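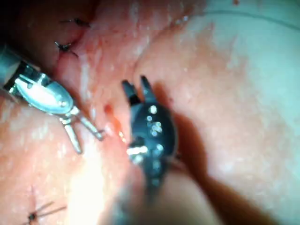 July, late evening

I slept badly and woke before five, so I went down and made tea and sat with the door open to the garden. It was already light. I have lived in this country for many years now, but I still am not used to how early the summer morning comes here.

Today I finally paid the second part for the roof. It is 2,768 in total, and when I signed the first paper in spring they told me 2,000. Trefor Jarman explained to me on the phone why it became more. There were bad boards under the tiles, and the gutter on the north side had to be changed also. I believe him, but I asked him to write it down, and he promised to send it. I must remember to check if it arrives.

After lunch I walked to the library to return the book about Flusuvia. I did not finish it. The first half was about the harbor and the families who built it, and I read this with great pleasure, but then the author began to write only about taxes. Beca Hopkin was at the desk and asked me how I liked it. I said it was very informative, and she laughed, so I think my face said something different. She gave me a thin book of letters instead. I read 3 of them on the bench outside, slowly, with my pencil. I learned the word "begrudge." I had always thought it meant to carry something heavy.

Her sister Elin came by to pick her up and we spoke a little about the choir. They want to sing the Gunawan piece in the fall, and the altos are afraid of it. I am an alto and I am afraid of it too. Elin has offered to practice with us in her kitchen, two evenings before the next rehearsal. I said yes. The middle part has a long note where we must hold while everybody else moves, and I always move with them.

On the way home I bought plums. They were a bit hard, so I put them in the blue bowl by the window.

I tried to call Mama but she did not pick up. She was probably at the neighbor's, watching her show. I will try again tomorrow before breakfast, when it is noon for her. I want to ask her how long she cooked the plums, and if she used the cinnamon from the beginning or at the end. In my memory it is at the end, but my brother says I am wrong.

The wind is getting stronger now and I can hear the gate. I should go and close it.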